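# 4. Bed Station: Setting Up and Operating the Paired Hand Grippers

This section applies to the Plorka paired hand grippers when used at the bed station for cloth-folding demonstrations. It covers preparation of the bed, checks on the two grippers, the handling sequence, and routine care of the fingers. Operators must have read Section 3 (Charging and Pairing) before starting.

Revision in force: 5/8/25. It replaces the July issue in full.

## 4.1 Preparing the station

1. Spread the cream sheet over the whole bed surface and tuck it in at the corners. Light wrinkles are acceptable. Loose folds high enough to catch a fingertip must be smoothed down.
2. Remove everything from the top of the sheet except the cloth to be handled.
3. Leave the "DO NOT TOUCH, PLEASE!" sign leaning against the wall at the back of the bed. It serves as a fixed visual reference and must stay in the same position for a full session.
4. Do not clean or repaint the marks on the wall behind the bed. The handwritten marks are used when recordings are aligned.

> **Note:** If the sign is moved by accident, end the current recording, put the sign back, and start a new one. Enter the event in the session log under code 38.

## 4.2 Checking the grippers

Carry out these checks on each gripper before the first recording and after every break.

1. Switch on the gripper and wait for the green indicator light on top of the housing. A gripper that shows no light must not be used.
2. Confirm that the red-bordered label is present on the housing and can be read. Enter its text in the log.
3. Close the fingers fully on nothing, then open them. Movement must be smooth over the whole travel.
4. Hold a folded cloth between the two black fingers above the bed. The cloth must not slip when the gripper is tilted to either side.
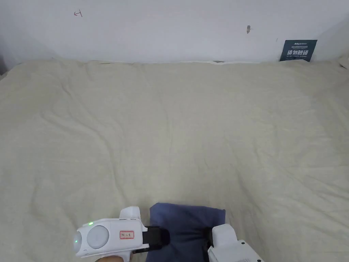
*Figure 4-1. Folded navy cloth held between the black fingers at the bed station.*

If the cloth slips in step 4, clean the finger pads as described in 4.4 and repeat the check. If it slips a second time, withdraw the gripper and replace it with a spare from the Sang cabinet.

> **Caution:** Keep fingertips, sleeves, and jewelry clear of the jaws. The links behind the fingers move outward as the jaws open and can pinch the skin.

## 4.3 Handling sequence

1. Lay the cloth on the sheet within easy reach of both hands.
2. Approach the first corner with the left gripper and close the fingers on a single edge. Take up no more cloth than is needed for a firm hold.
3. Approach the next corner with the right gripper in the same way.
4. Pause before lifting. Both grippers must be closed and at rest.
5. Raise both ends together until the cloth is clear of the sheet at the held edge.
6. Complete the fold, lower the cloth, and open both grippers before drawing them back.

The view from the gripper camera should show both fingertips and the part of the cloth they hold. Check this view on the monitor during setup. If one fingertip is missing from the view, reseat the camera mount and tighten it by hand.

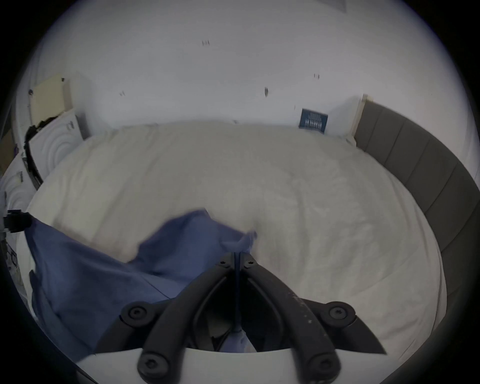
*Figure 4-2. Gripper camera view with both fingertips visible and a strip of blue cloth between them.*

Some blur in the cloth is normal while the gripper is moving. Blur that remains when the gripper is held still indicates a dirty or loose lens. Stop and correct it before continuing.

A session consists of no more than 100 folds per operator. Operators change over at that point, and the incoming operator repeats all of 4.2.

## 4.4 Care of the fingers

1. Switch off the gripper.
2. Wipe both finger pads with a dry, lint-free cloth. Do not use solvents.
3. Check the screws near the fingertips and the pivots of the side links. Tighten any loose screw with the star-shaped driver supplied in kit 282.
4. Inspect the upper faces of the fingers. Small scuffs are cosmetic. A finger with a crack or a bent tip must be replaced, part number 3206.
5. Switch on the gripper and repeat steps 1 through 4 of 4.2.

> **Caution:** Replace fingers in pairs. A new finger set against a worn one will hold thin cloth unevenly.

## 4.5 Holding the cloth taut

When both ends are raised, the grippers should face each other with the jaws pointing inward. Keep them level and draw them apart only until the slack leaves the held edge. Pulling further strains the side links and shortens the life of the pads.

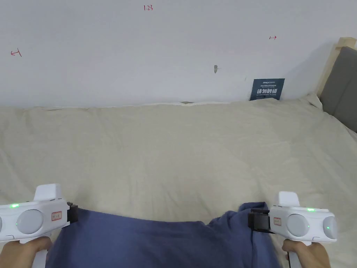

Felista Kioko asks that operators on the Gosby and Lesia shifts stop the outward pull a little sooner than the text suggests when the cloth is thin, as she has replaced more side links after those sessions than after any others. She would also like the pause in step 4 of 4.3 kept at full length, even late in a session.

Her request is adopted for thin cloth until the next revision. Worn side links are to be tagged and returned with the log.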